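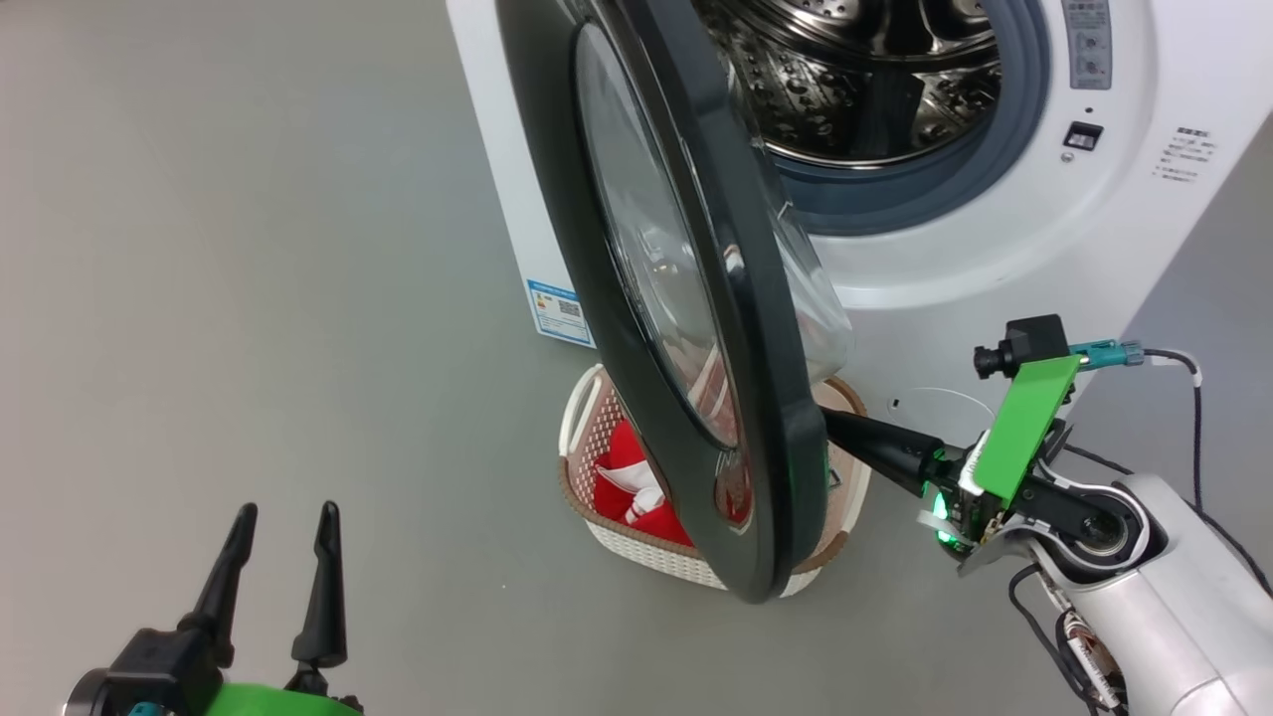
Door open and basket in front of the machine, ready to load.

How to run a small wash in a front loader

These steps are for a few items at a time, such as a red top that can't go in with the whites. They should suit most front loaders with a round glass door. Programme names vary, so check your manual.

1. Sort the basket
Keep reds apart from pale things for the first few washes. Empty the pockets, close any zips and turn printed clothes inside out. If a red garment has white parts, wash it at 20 degrees and put a colour catcher sheet in with it.

2. Check the drum
Turn the drum by hand and feel behind the paddles for coins or hair grips.

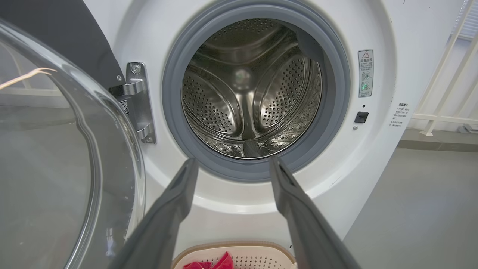 Then pull back the fold of the rubber seal and run a dry cloth round it. Socks and grit collect at the bottom, and a trapped sock will mark the next load.

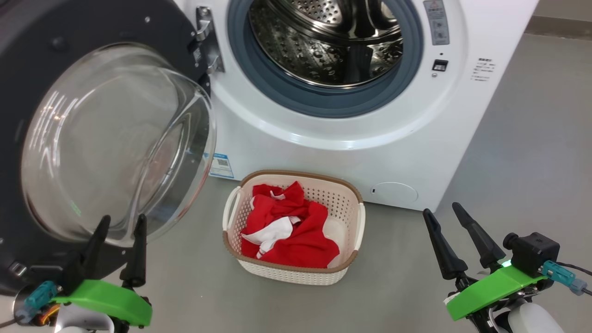 The round cover low on the front is for the drain pump filter.

Clean the filter every couple of months – more often if you have pets. Switch off at the wall first and put a shallow tray underneath. Mine held 200 ml of water last time.

3. Load and measure
Put the clothes in one by one and leave a hand's width at the top. I use Rinora liquid, half a cap for a small load. Too much leaves a film on the glass.

4. Close the door
Check that no fabric is lying across the seal, then push the door until it clicks. Don't slam it, as the latch is a fiddly part to replace. 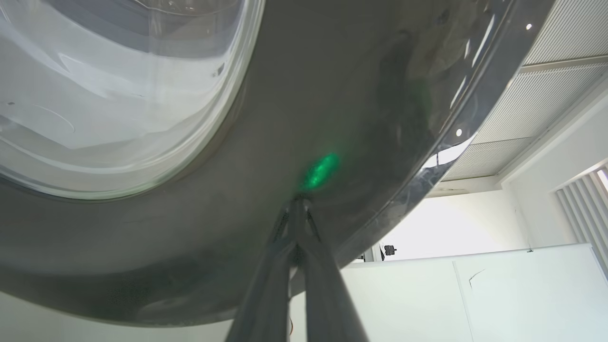
5. Start the wash
Choose a short cool programme and a medium spin. Take the clothes out when it ends and leave the door ajar for a few hours so the seal can dry.

Mutua Kioko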